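Wrist camera, part four: getting the sim to agree with the arm

Aug 1, 2025

The arm on my bench at the Tindham workshop has been able to close its gripper since February. Closing it in the right place has taken longer. The camera sits behind the fingers and looks out between them, so any error in the mount angle turns into a sideways miss at the fingertips.

I stopped adjusting the real bracket and moved the problem into simulation. The model is the same one I use for planning, with a virtual camera attached to the gripper base. Each run moves the wrist to a random pose, renders a view and saves the joint angles with it. The first batch was 3,617 renders. I threw out the ones where the wrist had folded back on itself and kept 2,902.

Latrice Ridgeway pointed out that my field of view was set horizontally in one config file and vertically in the other. She was right. Fixing that dropped the mean error from 47 pixels to something I could blame on the lens.
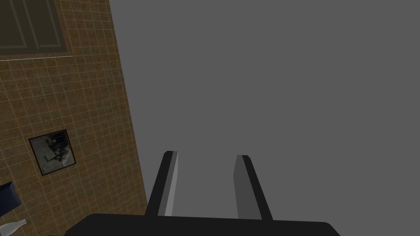
Next job is finger colour. Pale inner faces are easy to segment against black, less so against a plain grey surface, and I'd like the mask to hold up on both. I'll try an edge-based method first and leave the training script alone until that fails. The bracket file is at revision six if anyone wants to print one.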